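The shared desk needs fewer rules

Our office on the second floor in Gevberg gave up assigned desks in August. The company had rented 13 rooms from Storport, and somebody worked out that we could do with fewer if people sat wherever there was space. I was against it then. I have come around on the sharing, but I still disagree with the clear desk policy that came with it.

The policy says every surface must be bare by the end of the day. Chargers go in a locker, bottles go home or in the trash, paper goes in a drawer. It runs to 20 points, and most of them are about small things that bother very few people. A plug adapter left out overnight is item 2. I have read a lease that was easier to follow.

I understand the case for it. A person who arrives in the morning should be able to sit down without moving a stranger's lunch. Cleaners need to wipe the tops. Those are good reasons to ban food, dirty cups and stacks of folders. They are weak reasons to ban a power strip.

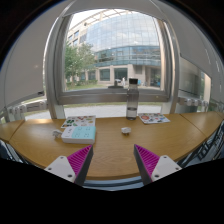 A curved desk with a power strip, a water bottle and two sticker sheets on it.

I would be glad to sit down at a desk like this one. There is plenty of bare wood for a laptop, and the outlets are on top where a hand can reach them. At our place the strips go back in the lockers every evening, and each morning a few people are on their knees looking for a wall socket. Then the strips come out again. By noon the desks look the way they did the day before.

The stickers would be written up too, under "personal decoration." I don't collect stickers and don't plan to start. But a sheet of them takes up less room than the laminated card explaining the policy, and it can be slid aside with one finger.

Psarras, the firm that wrote our rules, charged 3,572 for the work. I would have spent that on power strips and left one on every desk for good. The only rule I would keep is that food and cups get cleared at night. Anything else that fits in two hands can stay until the next person wants the spot, and that person can move it.

The policy comes up for review this spring. I have sent in my comments and asked for item 2 to be removed first.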